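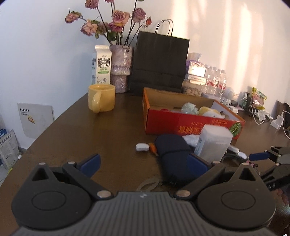 Hand-held grippers at work over a household table. The silver pivot pins are on either side of the central body.

Kurnesus recalls hand-held grippers after pins work loose

Goltside robotics firm Kurnesus has told customers to stop using its Zistum hand-held gripper after a fault in the linkage left two people with cut fingers.

The recall covers 706 units, all of them built before a change of supplier in September. Customers were told by email to switch the grippers off, remove the battery and put them back in their cases until a replacement part arrives.

The Zistum is held in the hand and worked with a trigger. People use it to pick up and put down everyday things while a camera on the tool records what they do, and the recordings are then used to train robot arms fitted with the same kind of fingers. Most of the units are out on loan to firms that pay people to do this in kitchens, living rooms and bedrooms.

The trouble is in one of the pins that join the inner and outer arms. On the affected units the clip that holds the pin can creep out of its groove after long use. If the pin then drops, the arm it held is free to swing, and the spring behind it pushes it inwards with some force.

Kurnesus said it had received six reports of a loose or missing pin. In four of those the user noticed a rattle or saw that the pads no longer met evenly, and stopped. In the other two the arm came free while the user had a hand close to the pads.

Sotiris Makris, a session leader at Tzavaras, the contractor that was using both of those grippers, was in the room for the second accident. The user had been sorting small items on a table and reached in with her free hand to move a cable that had caught on the left pad.

"She heard a click and then the arm was on her finger," he said. "It was not a bad cut but it bled a lot, and it gave her a fright. We washed it and taped it and I took her to the walk-in centre. She had it glued and went home."

The first accident took place in another house. The user treated the cut himself and finished the session, and it was logged only as a dropped tool. Makris said Tzavaras had since changed its form so that any injury, however small, goes to a manager the same day.

"We should have caught it the first time," he said. "The form asked if the tool was damaged. It had no box for the person."

Tzavaras stopped all sessions using the Zistum that evening, before the recall was sent out. It has not said how many homes were affected. People who had sessions booked are being paid for them, Makris said, and some have been moved to other work checking recordings.

Elba Pereyra, who runs production at Kurnesus, said the clips had come from a batch that was slightly under size. They passed the check done at the factory, which tested how hard a pin could be pulled when new, but did not test what happened after weeks of opening and closing.

"On the bench they hold," she said. "Then you put the tool in a real home, on a real table with bottles and bags and chargers all over it, and people knock it, they twist it, they squeeze it much harder than we did. The clip walks a little each time. We did not test for that and we do now."

The new test runs each gripper through a long cycle with a sideways load on the arms. Pereyra said none of the grippers made with the later clips had failed it, and those units are not part of the recall.

The company is also changing its advice to users. The printed guide said to keep fingers away from the pads while the trigger was pulled. The new version says to keep the free hand clear of the arms at all times while the battery is in, and to put the tool down on its side before freeing anything caught in it. A short check of the pins is to be done at the start of each session.

The fault has raised a second question, over the recordings. A loose pin changes how far apart the pads sit, and the software works out the width of the grip from the position of the trigger. On a worn unit the two may not agree. Pereyra said Kurnesus was going back through recordings from the six reported grippers and had so far set aside everything made in the last week of use on each.

"If the tool says the pads are closed and they are not, the robot learns to let go of things," she said. "It is a smaller matter than somebody's finger, but our customers need to know about it."

No robot arms have been withdrawn. The arms use fingers of the same shape, but their pins are held by a screw and not by a clip.

Kurnesus will send a repair kit with new pins and clips to customers who have their own workshop. All others are asked to return the gripper in its case, with the battery packed separately, and will get a repaired one back. The firm is paying for carriage both ways. It expects the first kits to go out next week and says units that were used most will be dealt with first — customers have been asked to send in the hours shown on the start-up screen.

Units in the recall have a serial number beginning with K on the underside of the handle. Anyone who has bought one second-hand should contact Kurnesus directly, as they will not have had the email. The company is asking users not to tighten or glue the clips themselves. At least one of the grippers sent back had been mended with tape.

Makris said Tzavaras would start using the Zistum again once its grippers had been repaired and its own staff had looked them over. The woman hurt in the second accident has been asked if she wants to return and has said she will think about it.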